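3rd January
By the Stesance Residents' Newsletter desk

DRYING WASHING INDOORS, AGAIN

Quick one as the main newsletter is late. Lots of messages over the holiday on damp. Windows running in the mornings, black spots behind wardrobes, a musty airing cupboard on the second floor of Plakness House. Most of it comes back to washing. Wet weather, everybody home, guests, every towel in the flat used and then hung over a door.

So, what helps.

Spin twice. Heavy stuff especially. Costs very little and a bath towel comes out a lot lighter. If your machine has a separate spin setting, use that on the highest it will go, then shake everything out hard before it goes on the airer. Shaking does more than you'd think for the loops, they dry stiff if left squashed.

One room, door shut, window open a crack. Bathroom is best if you have a fan. Leave the fan on after the light goes off. If yours stops the second you flick the switch, the timer has gone, report it. We had 10 reports of this in the autumn block check and all have been done exept the two on the top corridor.

Not on radiators. We know. But a towel over a radiator keeps the heat off the room, the boiler works longer and the wet goes straight up the wall behind. Airer near the radiator, fine.

Gaps between things. A full airer with everything touching takes all day and half the next. Better to do a smaller load and hang it properly. Thick things on the outside rails, thin things in the middle. Turn towels over once.
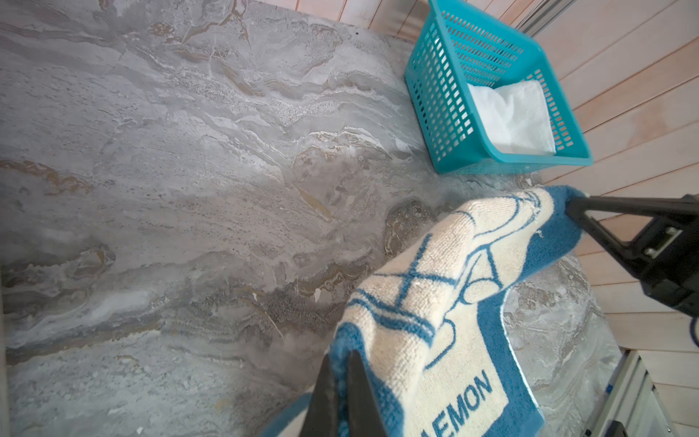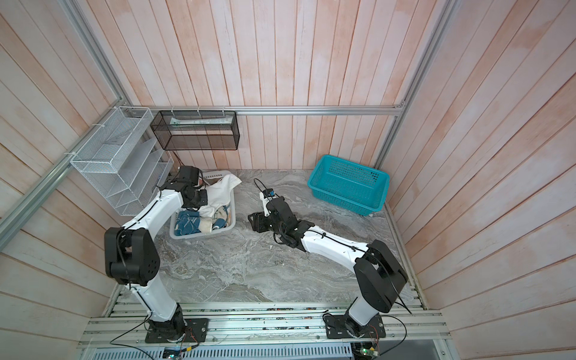
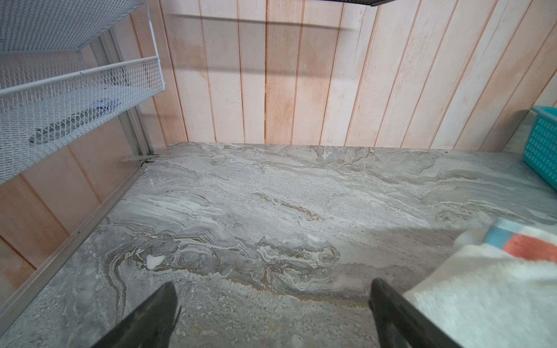
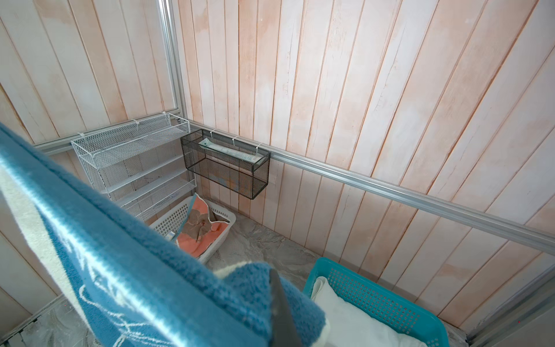 HULLWOOD, April. That's where and when the new laundry room opens, all being well. Ground floor of Hullwood Court, old bike store, side entrance by the bins. It will be open to all three blocks and not only Hullwood, which a few people asked. Two washers and 2 big dryers to start with. Room for a third dryer if it gets used. Tokens from the office, price not fixed yet, we are waiting on the electric quote.

Swanepoel won the fitting out work, same firm that did the stair lighting. They need the water off for one morning. Notice will go under doors, please read it, last time half of Plakness House had not seen it and there were some cross phone calls.

Before then the bike store has to be emptied. Anything without a label at the end of the month gets moved to the cage behind the garages. Labels at the office, free. Put your flat number on it. If your bike is locked to the pipe please unlock it, the pipe is coming out.

Dehumidifiers. The block has a couple to lend, a week at a time, and there's a waiting list already. Empty the tank every day. Keep the doors and windows closed while it's on or you're just drying the car park. If you are thinking of buying your own, ask neighbours first, several people have strong views and at least one has a spare.

Mould that's already there: wipe it, don't brush it. Brushing dry mould puts it in the air. Cloth, washing up liquid, bin the cloth after. Let it dry completly before you paint over. If the patch comes back in the same spot after cleaning, or the wall feels wet when you've had no washing out, tell the office as that could be a leak or a gutter. Send the flat number and which wall. "Bedroom" doesn't help much when there are three.

Towels that smell even when clean have usually been sitting wet in the drum. Wash again, hot, less powder. Skip fabric softener on towels altogether, it coats them and they stop soaking anything up. A hot empty wash now and then for the machine itself too, and leave the drawer and the door open in between. Clean the rubber seal. Grim job.

Money. The damp fund stands at £700 after the gutter work on the north side. Enough for replacement fan timers, not enough for new fans. Will be on the agenda at the next meeting, which is moved back half an hour. 30 chairs booked, stand at the back if you're late.

Draught strips still in the box by the office door, take what you need for your own flat. Leave the brown ones, those are for the stairwell doors.

More next time on the gutters. Still chasing the invoice.

RECENT ITEMS
Plakness House stair lighting: snags list
Bin day changes after the holidays
Gutters, north side: what was done
Bike store labels, where to get them
Parcels left in the Hullwood Court lobby

Last updated: Thursday, late afternoon (corrected the dryer numbers)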